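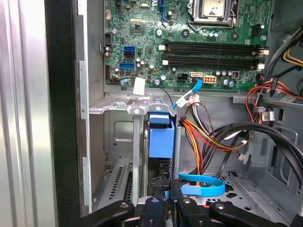 Two memory slots and the SATA ports, case open

Bonus stuck after verifying, do I lose it?

Posted 11 Jul 2019 in Online Bingo & Slots > Bonuses and Withdrawals
1,248 views

tullelstead_dabber
New to this so sorry if its been asked. Joined Semholm Bingo, put in $60, got the welcome bonus on top. Played the evening rooms mostly, few slots in between. Won a bit, tried to cash out, now it says "pending review" and the bonus balance is grayed out. They wanted ID, sent it, got a thank you email, then nothing. 7 days now.

Questions really are: can I keep playing while its pending or does that cancel the withdrawal? And does the bonus come back or is it gone? Chat just pastes the same paragraph at me. Mostly play on an old desktop, if that matters, site is slow on it but works.

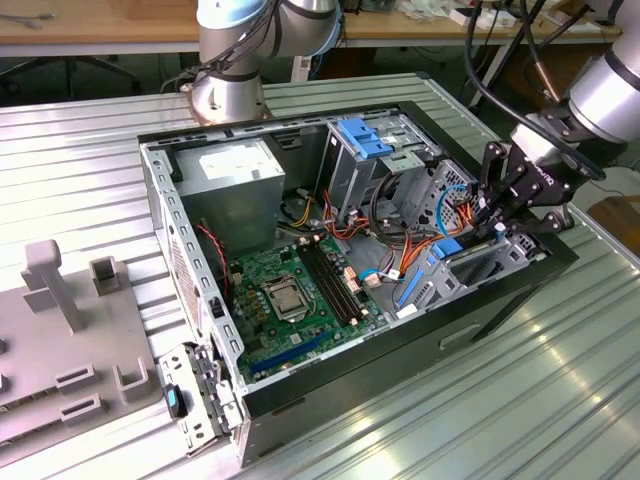
Replies

ositz_fullhouse
Had this on Semholm and on a sister site, same wallet, same rules. Short version:

Grayed out bonus is normal. They freeze it the second you ask for a withdrawal. On most of these sites if the withdrawal goes through the bonus is forfeited, whatever is left of it. Its in the terms under "Bonus funds", way down the page. If you cancel the withdrawal the bonus goes live again but then you still have the wagering to do, and bingo tickets counted at full value when I joined but slots didnt. Check yours, they change it.

Playing while pending: yes you can, but only with what's left in the cash balance. Do NOT hit "reverse" by accident. The button is right beside deposit, caught me out last October and I played the whole lot back. 80 bucks gone in one night.

As for the wait, ID check and payment check are two seperate things. The thank you email only covers ID. If you used a card they may want a picture of that too with the middle digits covered. Go to My Account, then Documents, and see if anything says "required". No email gets sent for that one, at least I never got one. If its all green, email them instead of chat and put your username in the subject line. 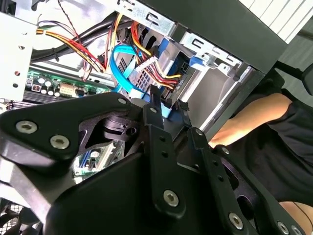
And take a screenshot of the pending page with the amount showing, before you write to them. Also your game history, it only goes back so far. If they turn you down ask for the reason in writing, then use the complaints link in the footer.

levchenko77
semholm always slow. took mine ages. just wait

tullelstead_dabber
Thanks both. Looked in Documents and yep, card picture "required", no email about it at all. Uploaded it just now. Leaving the bonus, would rather have the cash. Will post when it lands.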